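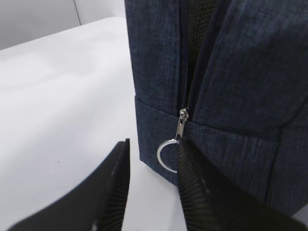
Open day demo: arm loses the ring pull on a soft bag
Begoña Bermúdez
September 9, 2020
199 views
3 comments

I help run the handling bench at the Farnero workshop. At the August open day we had one arm on a white table with a small navy fabric bag. The task was to take hold of the zipper ring, run the zipper and get at the contents. Visitors liked it more than the pallet cell, so it will be on again at the next one.

My problem is repeatability. I logged 18 attempts between groups with nobody near the table. In the good ones the fingers close on the ring and the slider follows. In the bad ones one finger reaches the ring well before the other, the ring swings, and the jaws shut on nothing or on a pinch of fabric. The fingers have ridged rubber pads, a two-jaw design. The ring is thin round metal and hangs from the pull tab, so its angle is different on every approach.

The bag also shifts. If the first pull is off line, the lower band creases and the zipper is no longer where it was taught.

Things I have tried:
Slower final approach. Some improvement.
More closing force. No change.
Approaching from 100 mm out in a straight line, no wrist rotation after that point. Better, but visitors get bored.

I would like to keep the ring, the bag and the present fingers. Is this a matter of alignment, or do I need to hold the bag down?

Share 4

Themis Chatzigeorgiou

Both, but do the alignment first.

With a parallel gripper the object should be on the centerline before you close. If the right finger is already touching the ring and the left is still clear, the closing stroke becomes a sideways push. A fixed part on a fixture would tolerate that. A ring on a loose tab swings away.
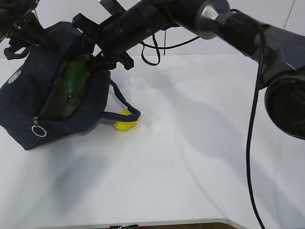

Check the cable routing before you change the program. A hanging loop is fine if it has slack through the whole move, but if it goes tight near the end of travel it can load the wrist enough to matter on a target this size. Run the pull at low speed with the bag removed and watch the loops from start to finish. Do it again in reverse.

Then, in this order:

1. Take the ring position from the wrist camera at a standoff, correct sideways, and only then go in. Do not correct while the pads are beside the ring.
2. Close in two stages. Stop at light contact on both pads, wait for the ring to settle, close fully.
3. Pull along the zipper, a short distance at first. Re-image after that. A partly filled bag slumps and the line of the zipper changes with it.
4. Put something with a bit of weight in the bottom of the bag. Something light does very little. A patch of non-slip mat under the base also works and hardly shows.

Keep straps away from the working side. A strap that stands up in a loop will be caught sooner or later, and the bag goes with it.

I would not add force. Your pads are ridged, and a thin ring can sit between two ridges and rotate there however hard you squeeze.

Share 11
2 comments

gantry_lou

We had the same thing with a pencil case. Swapped the ring for a cord loop with a knot in it and never looked at it again. I know you said you want to keep the ring.

Also check the gripper screws.

Share 0
1 comment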